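Sorting the leads at Skulari

A-yeong Ki runs the cable store at Skulari, a lending service that sends laptops, screens and small projectors out to adult education centres. She took the job in July, when the cables were kept in two filing cabinets and a bin bag.

"I was told it would take an afternoon," she says. "I'm still at it."

We spoke on a Saturday, 17 Jan 2026, when she had come in to deal with returns from a centre called Pamanport. They had borrowed 19 screens for a term and sent them back with the power leads in a separate parcel. The screens were fine. The leads needed going through.

Her method is plain. Every lead is coiled by hand, in loops a bit wider than a dinner plate if it is a heavy one, and held with a twist tie. She doesn't wind them round her elbow, which she says puts a twist in the cable that never quite comes out. Then it goes into a box with its own kind.
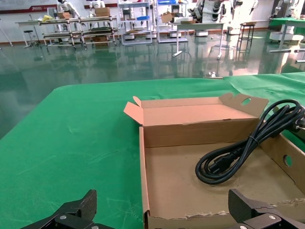
Why cardboard

Skulari has been offered plastic crates more than once. Ki prefers the boxes that other things arrive in.

"They cost us nothing and you can write on them," she says. "If the front tears, fine, it's easier to get your hand in. When a box is really finished I flatten it and take the next one."

She likes the type with a lid that folds back and stands up behind the tray, as the lid is a good place for a label. Most of hers come from Indden, the firm that supplies the replacement adaptors, and they are all close enough in size to go on the same shelf. She tried shoe boxes for a while and found them too narrow for a power lead with a moulded plug.

The sorting itself is done on a table with a cloth on it. Plugs scratch a bare surface, she says, and small parts roll. She got through 98 leads in one week before Christmas and put 5 aside for scrap, all of them with damage close to the plug.

"You bend it there and look. If the outer cover has split, it goes. I don't tape them. People ask me to tape them."

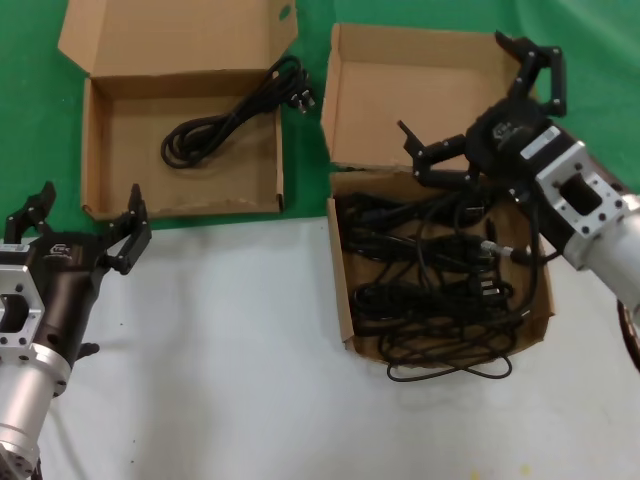 Mixed boxes are what take up most of her time. Centres return things in whatever is handy, and a lead which went out neatly tied can come back knotted up with several others. It is easy to see the difference when one box holds a single coiled cord and the one next to it is full of black cables lying over each other, thick and thin together, with a loop hanging out over the front. Ki starts with whatever is already hanging out. She follows it back with her fingers and lifts the other cables off it, and she doesn't pull.

"Pulling makes one big knot out of several little ones. If it won't come, leave it and do a different one. Mostly the first one is free by then."

The thinner cords are slower, she says, and she leaves them until the power leads are out. Anything with a round metal connector goes in a tray of its own to be checked against the list, which at the last count had 208 entries. Some of those are for equipment Skulari no longer lends. She has asked if she can get rid of them and has been told to wait.

Her own list is kept in a program called Woo, which she describes as a spreadsheet with a nicer font. Each box has a number and each number has a line saying what is in it. She doesn't label single leads any more – the stickers went gummy and came off on the carpet at the centres.

I asked what borrowers could do to help.

"Put the tie back on," she says. "It's on the cable when we send it. I get through up to a bag of ties a month, and I'd like to know where they all go."

The Pamanport leads should be back on the shelf by the end of next week. After that she has the projector remotes to do, and those are still in the filing cabinet.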